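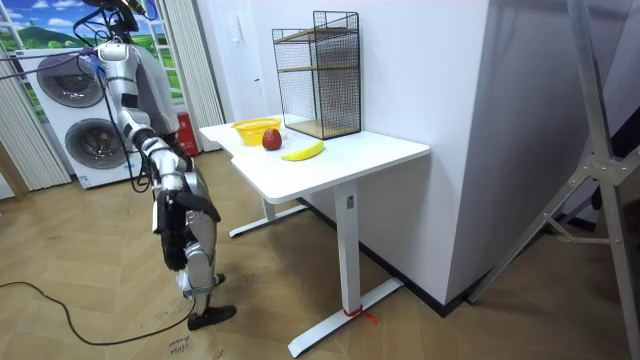
Jelten Volunteer Visit Kit

Item 584. In stock, ships from Urkside.

One shoulder bag with the stuff a friendly visitor needs for a season of home visits to older or disabled neighbors. Made for volunteer programs, church outreach, senior centers, meal routes. Sold by the single kit or by the case. No membership needed.

What's in the bag

Shoulder bag, navy, zip top, outside pocket for phone and keys
Visit log, carbon copy, 161 numbered pages
ID badge holder with break-away lanyard (badge blanks included, print your own)
Large-print card deck
Large-print word puzzle book, Steria edition
Pocket magnifier, 3x, with light
Fridge card for emergency contacts, plus marker
Door hanger pad, "Sorry we missed you"
Pens, black ink, two
Folding shopping tote

Not included: gloves, masks, first aid. See the Makokha Home Care Pack for those, it clips on to the same strap.

Visit log

Most people buy the kit for this. Time in, time out, what you did, anything the office should know. Top copy goes to the coordinator, yellow stays in the book. Lines are wide, so you can write on your knee. There is a box for mileage now, lots of you asked. Refills are item 558, same size, drop straight into the cover. Old covers from before the September change do NOT fit the new refill, order a new cover with it. 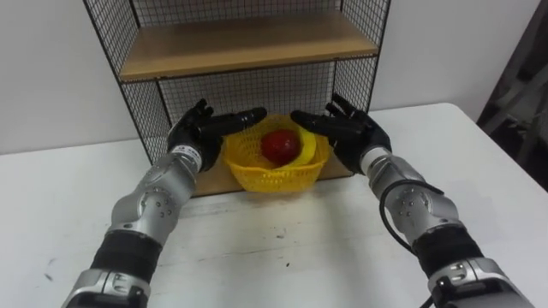
Shopping tote

Folds down to wallet size. Holds a light grocery run, milk and bread and so on. Long handles so it goes over a shoulder or a walker grip. Machine wash cold, hang dry. Don't iron, the print comes off. There's a clear sleeve inside for the shopping list and the reciept, so the change gets sorted out at the kitchen table and not three weeks later.

Card deck and puzzle book

Cards are regular poker width, the numbers are just bigger. Plastic coated, wipe with a damp cloth. Puzzle book lies flat when open. Answers in back. Refill puzzle books sold in packs of five, and we do mix the issues if you ask at checkout.

Bag specs

15 in wide, 11 in high, 4 in deep
Strap adjusts 28 to 52 in
Weight packed, just under 4 lb
Water resistant, not waterproof
One color for now. Green is coming back, no date yet.

Your logo

Free one-color print on the flap for case orders. Send a vector file if you have one. If you don't, send what you've got and we'll try. Proof comes by email, please answer it, we dont print untill you do. Add eight working days.

Ordering

Single kit: same day if ordered by noon.
Case of 12: two to three days.
Purchase orders OK for nonprofits, schools, and county agencies. Put the PO number in the notes box. Tax exempt: upload your certificate once and it stays on the account.

Returns

30 days, unused. Printed bags can't come back unless we got the print wrong. Opened card decks no. Broken zipper in the first year, send a photo, we replace the bag and you keep the contents.

Stock note, November 2018: 1,337 kits on the shelf at Urkside. Magnifiers are a newer model, the light switch is on the side now. Batteries are in but pull the tab first.

Goes with

Makokha Home Care Pack
Steria Large Print Calendar, wall or desk
Jelten Coordinator Binder, with tabs
Visit log refill, item 558

Questions on case pricing, use the form on the contact page and give the number of volunteers and the zip code.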